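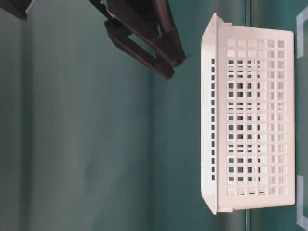 Why does depth-based grasp planning need a separate rule for perforated walls? Depth readings taken through holes mix near and far surfaces, and the planner then places contact points where there is no material.

Figure 1. White storage basket with lattice openings, and the gripper above the teal surface. Pale blue tape marks the outer side of the placement zone.

4.2 Rim-first candidates

Our planner, Grollo, fits a plane to each wall and drops any depth point more than 2 mm behind it. Grasp candidates are then sampled only on solid bands such as the rim – never on the lattice. We ran 168 trials with this filter on. In 140 of them the first candidate passed the collision check. The rest went back to the Kurek sampler with a limit of 700 candidates per request.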